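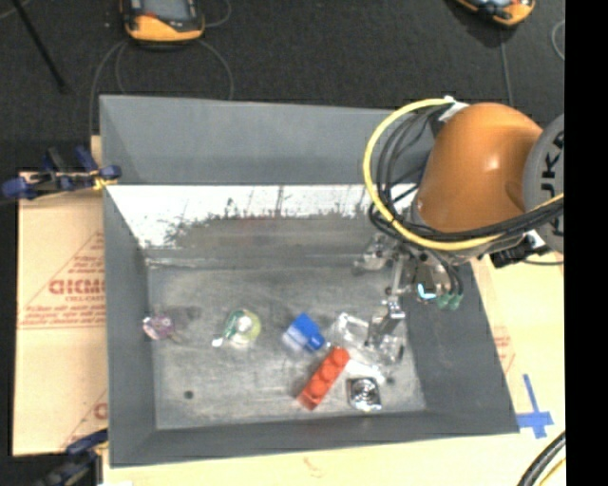

Kornora 885 deep storage bin, grey

Reviewed after one winter and spring of daily use. Bought at full price from Semenitz, who also sell the lid and the castor base separately. I have neither.

The 885 is an open rectangular bin with sloping sides. Nominal length is 885 mm at the rim. The floor is smaller than the rim figure suggests, so measure your contents against the base and ignore the headline size. Anything tall and square-cornered wastes space along the walls. Small mixed items suit it better.

Surface wear
The floor marks early. Ours had visible scratches within the first month, and it now carries a mixture of scuffs, smudges and paler patches that washing-up liquid does not shift. A cream cleaner removed some of the smudging and left the scratches as they were. The wear is cosmetic. I ran a fingernail across the worst of it and found nothing deep enough to catch.

The lower part of the walls takes the next most punishment, mainly from things being slid up the slope on the way out. The upper part has stayed smooth.

Rigidity
Empty, the long sides flex slightly if pushed at the midpoint. Loaded, they do not. I did not test to the maker's stated limit.

Access
Good from above, poor from the side. With the bin on the floor you bend to reach the far corners, and small items tend to end up there. On a bench 2 feet high the problem goes away. The grey is a sensible choice for sorting: bright or coloured pieces show up well against it, but bare metal parts are harder to pick out in weak light.

Compared with the Candness
The Candness bin I used before has straight walls and holds more boxed goods for the same footprint. It does not nest. Two empty Kornoras stack inside each other with little added height, though they grip and need a twist to separate.

Verdict
Recommended for loose small items in regular use. Not recommended where appearance matters, or for boxed stock. Order code 3587.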